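**Drerneck trial puts table clearing at 39 percent unassisted**

21/09/2025 – Drerneck, which builds control software for single-arm robots, has published results from its Kistach trial, a bench test of small kitchen chores. The arm made 3,362 attempts across three tasks and finished 1,326 of them with no human help, a rate of 39.4 percent. The company had hoped for half.

The tasks were chosen to be dull. In the first, the arm moves a piece of plastic cutlery from a serving tray onto a plate. In the second it moves the piece back. In the third it lifts cutlery off a plate and places it in a named section of the table, outside the tray. All three begin with a tray, a plate and up to two utensils, put down by an operator at a position and angle drawn from a list.

An attempt counted as finished only if the utensil ended up flat, inside the target area and released, with the plate still on the tray. If the operator touched anything after the start signal, the attempt was scored as failed, including cases where the arm had already recovered on its own and the operator stepped in too early. Drerneck says it kept those in the failed column because removing them would have meant judging intent from video.

The software under test is Kernance, a learned controller that takes camera views and joint readings and outputs short sequences of motion. Drerneck has shown it before in bin picking, where objects are bulky and a miss costs little. Cutlery is a harder case. A plastic spoon lying in a shallow plate gives the gripper only a few millimeters to work with, and the rim of the plate is in the way of most straight-line approaches.

**Where attempts failed**

The report sorts failures by the last step completed. The largest group, by a wide margin, stopped at the grasp. The fingers closed on air, or closed on the handle and let it rotate out. Handles pointing across the gripper's opening direction were picked up far more reliably than handles in line with it, and the controller did not always turn the wrist when it needed to.

The second group involved the plate. When the gripper came down too low it pressed on the well or the rim, and the plate slid until it met the raised edge of the tray. In many of these runs the utensil was still picked up. They failed on the plate rule or because the next motion was planned from where the plate had been.

Translucent utensils did worse than opaque ones. The report gives no separate rate but describes pale, see-through forks on a white plate as the condition most likely to produce a grasp in the wrong place. Opaque yellow spoons were the easiest item in the set. Metal cutlery was left out of the trial, and Drerneck lists reflections as a subject for later work.

Placement caused less trouble than expected. Once a piece was firmly held, the arm usually put it down in the right section, and most of the errors that did occur were of angle. A fork laid down at the wrong angle still counted as finished under the scoring rules. Anyone reading the headline rate as a measure of table setting should bear this in mind – a fork in the right rectangle is not necessarily a place setting.

**The bench**

The trial ran at a leased unit in Espinoza. The arm is bolted down through a base plate at one side of a large table. The surface is papered and marked off with blue masking tape into sections, which operators use to position the tray and which the third task uses as destinations. The tape was laid by hand and is not square. Section boundaries were measured once at the start and entered into the scoring tool as they were, crooked lines included.

Views come from fixed positions and from a camera at the wrist. The wrist view matters most in the last part of an approach, when the arm itself can hide the utensil from the other cameras. It is also the least stable source. Away from the tray it may contain nothing except tape and table surface, and an early version of Kernance tended to wander when that happened, apparently treating tape crossings as something to follow. Drerneck retrained on additional empty views before the scored runs began.

Lighting was left as found. The report notes that the corners of the table are darker than the middle and that trays placed in the darker sections had a slightly lower finish rate. The difference was small enough that the authors decline to draw a conclusion from it.

**Is it useful yet?**

On speed, no. The report gives a median time per finished attempt but asks that it not be compared with a person's, as the arm was run at a reduced joint speed throughout for safety reasons. Even with that allowance, a worker at a dish return would clear a tray of cutlery in a single sweep of the hand, and the trial had the arm move one piece at a time.

On reliability, the relevant figure for a cafeteria or canteen is how long a machine can go before someone must walk over. Drerneck had set an internal target of 1,000 consecutive attempts without a stop that needed a restart. The arm did not reach it. Most stops were protective ones, triggered when contact force exceeded a limit during a low approach, and they were cleared in under a minute. In a working kitchen they would still need a person nearby, which removes much of the reason for installing the machine.

The trial does show some progress on variation. Tray position, tray angle and the way the cutlery lay were changed between attempts, and the finish rate held fairly steady across the sections within easy reach. It fell at the far side of the table, where the arm is close to full extension and has fewer ways to orient the wrist. Earlier demonstrations of this kind of task, Drerneck's own among them, generally kept the tray in one place.

Several things that happen on a real tray were absent. There was no food, no liquid, no paper napkin and no stacked plates. Utensils never overlapped. The company says a second phase will add overlapping cutlery first, then bowls, then a napkin. Wet surfaces are not scheduled.

Kernance will also be changed. The next version is to check for a held object by finger position before it lifts, and retry from above if the fingers have closed fully. In the trial version the arm would often carry nothing to the destination, open the gripper and report the task as done. A retry step alone would not fix the grasp problem, but the authors expect it to convert part of the largest failure group.

The scoring rules and the list of tray positions are available from Drerneck on request. Video of the failed attempts is not being released for now. Bench work on the second phase begins in Espinoza before the end of September, with the same table layout and the tape left in place.

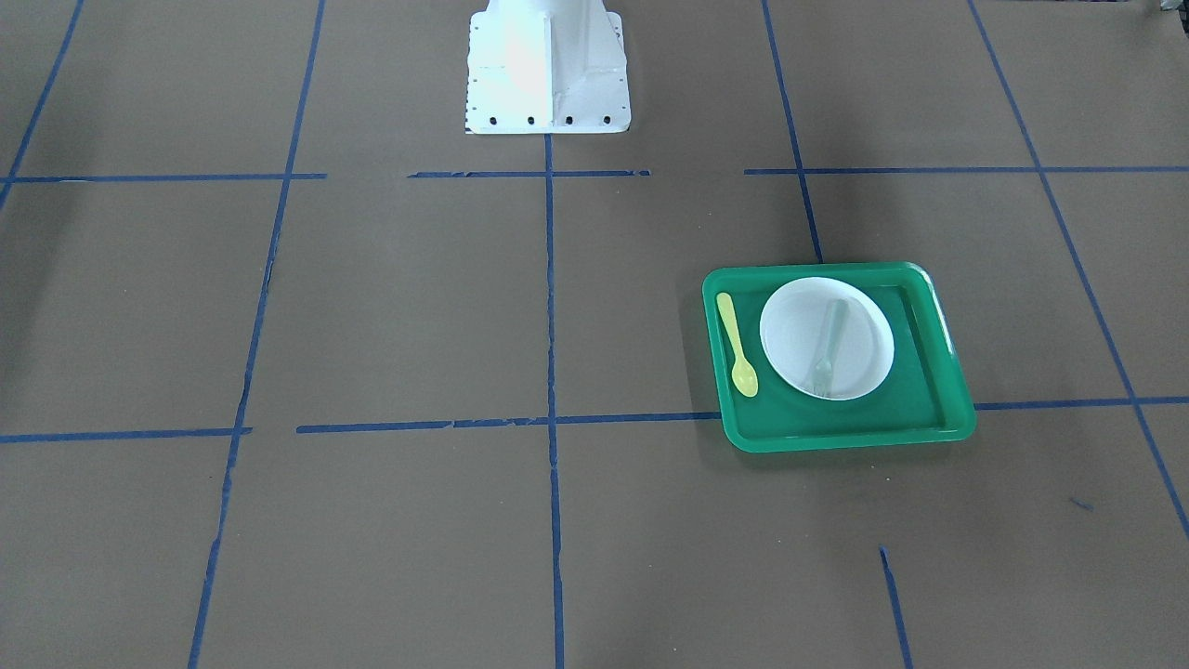
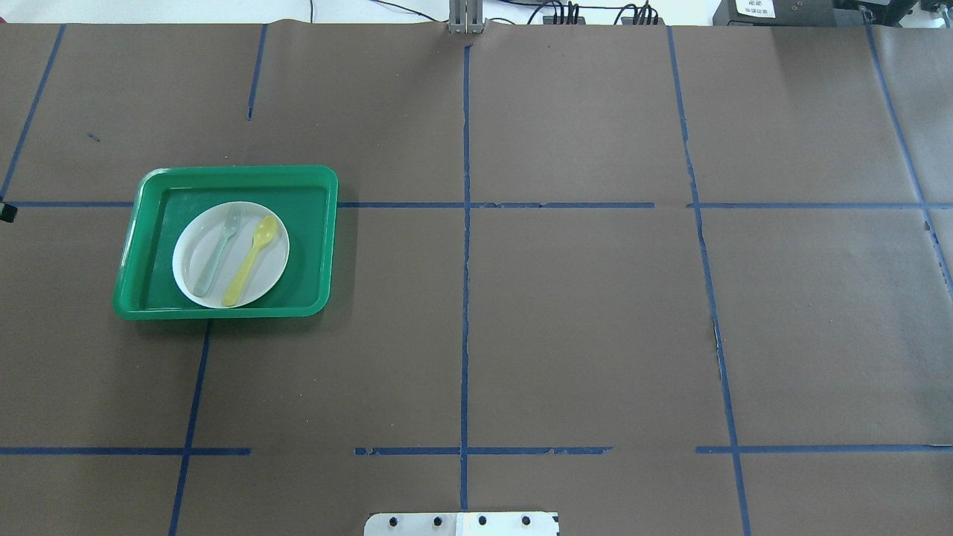
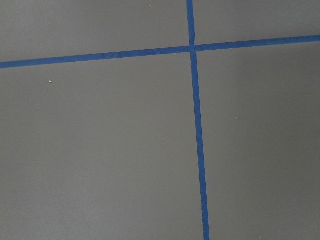
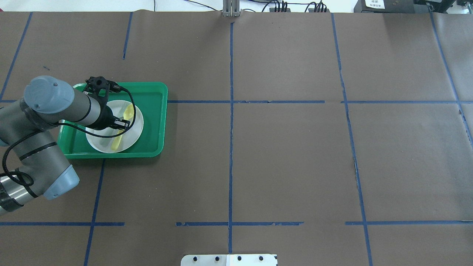

*Tray and plate on the taped table (first, second and fourth pictures); crossing tape strips in the wrist camera view (third picture).*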